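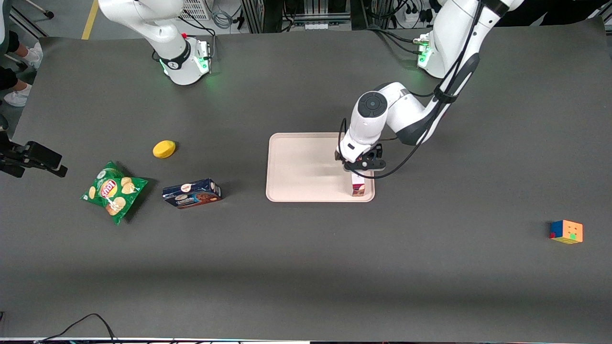 A small pink and white carton at one end of a cream-coloured tray, with a yellow sponge on the table beyond.

Tray scheme promises tidier shared kitchens, but proof is thin

Tenants in Movon's shared houses will be asked to keep their everyday kitchen things on trays from March, under a scheme the housing provider claims will cut down on benchtop clutter and the arguments that go with it.

The idea is simple enough. Each tenant gets a tray. Milk, tea, a snack or whatever else is in daily use goes on it, and anything left on the bench or table outside a tray can be put in a box by the door. Shared items such as sponges and dish brushes are exempt, though the house rules take most of a page to explain what counts as shared.

Movon is paying home organising firm Prultitz $300 a house for the program, which covers the trays, a one-hour visit and a laminated sheet for the fridge. The provider has nearly 2,000 tenants on its books and says it will start with its larger houses, where kitchens get the most traffic.

Whether it needs to pay anyone is another matter. A tray is a tray, and plenty of households worked out long ago that a raised rim stops things from wandering. Prultitz describes its approach as a “surface reset” and says people are more likely to put a carton back where it belongs if the spot has a visible border. Asked what that was based on, the firm pointed to its own trial in 18 houses last year.

The trial ran for two weeks. Tenants were asked to rate how tidy their kitchen felt before and after, and most gave the second week a better mark. There was no group of houses that went without trays, and every house had a full clean on the day the trays arrived. A reasonable person might wonder how much of the improvement came from the clean.

Eglė Siliņa, who manages the program for Prultitz, said the clean was part of the method.

“You can't ask people to sort a bench they can't see,” she said. “The tray gives them somewhere to begin, and after that it's habit.”

She said the firm had not gone back to the trial houses to check whether the habit had stuck, but hoped to do so later in the year.

Inese Zariņš has rented a room in the Duda Street house for three years and took part in the trial. Her tray is still in use, she said, mostly for mail.

“The kitchen was lovely for the first few days,” she said. “Then somebody bought a bag of potatoes. Where do you put a bag of potatoes on a tray?”

She was not against the idea and said it had helped with smaller groceries, which used to get pushed to the back of the bench and forgotten. Her main complaint was the box by the door, where her good vegetable knife spent most of a week before she found it.

Size is likely to be a sticking point. The trays take up room of their own, and in a narrow kitchen with five or six tenants they could easily cover more of the bench than the clutter did. Movon says tenants in those houses may stack their trays when they are not in use, which would seem to require taking everything off them first.

The provider did not say what the program would cost in total, or whether any of it would find its way into rents. It said the money was coming out of the existing maintenance budget. At the Ķēniņš Court house, tenants have been waiting since last winter for a second cupboard to be fitted beside the stove, a job that comes out of the same budget.

Movon said the cupboard was still planned. Trays for Ķēniņš Court are due in the first delivery, and tenants there have been asked to clear their benches by 9 am on the morning of the visit.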